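Open days > Guides > Running a two-arm garment demonstration

How to run a two-arm garment demonstration at an open day

By the Stetico open day team

If you have a pair of robot arms and a door you can open to the public, do show them clothes! We tried boxes and blocks at our May open day and people were polite. Then we switched to shorts and a hanger, and we couldn't get visitors to move on to the next room. Everybody has fought with a hanger at some point, so they know exactly what is hard about it.

Setting up

Put the table against a plain wall and let visitors stand at the sides, well outside the reach of both arms. We tape a line on the floor and leave a gap of 30 cm beyond the longest stretch — more if you expect small children. Lay one garment flat with the waistband towards the right arm. Groups of six are ideal, and 300 visitors in a day is hard work but possible.

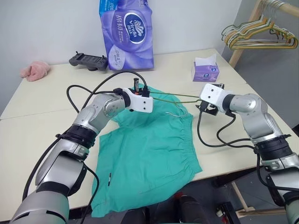
Start with the part that needs both hands. Visitors see the point of a second arm much faster when each one has something to do at the same moment. A drawstring held taut between the two grippers, as on our teal-green pair, gets heads leaning in straight away. Stop there for a few seconds and let people look at the fingertips. This is when the best questions come, so don't talk over it.

Bringing in the hanger

Keep spare hangers on a rack close by, then lay just one on the table. Run this stage at low speed. Say out loud what the next move is meant to be before it starts, and ask the group where they would take hold of the cloth. They will disagree with each other, often loudly, and it's great fun.
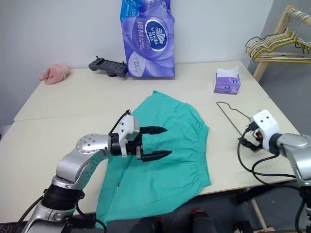 If a grip misses, leave it on show. Open the fingers, back off a little and try again from a slightly different angle. Our visitors from Riner cheered a second attempt far more than anything that went right first time. Have a person ready at the stop button throughout, with no other job to do.

Between groups

Bring both arms clear of the table and stop them before anyone reaches in. Then:

- smooth the garment and check the drawstring for knots
- look along the cables for anything snagged
- wipe the fingertips
- put the hanger back in its starting place
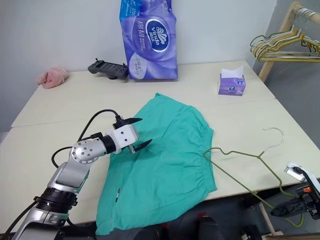 Allow four minutes for all this. We tried to do it faster and ended up with a twisted waistband and a long queue. If you have a helper free, they can chat to the next group at the tape line and pass round a spare gripper finger to handle.

Related guides
Planning a school visit to the Van Wyk workshop
Floor tape, barriers and stop buttons
Tultomier open day: what we packed
Choosing clothes for a first demonstration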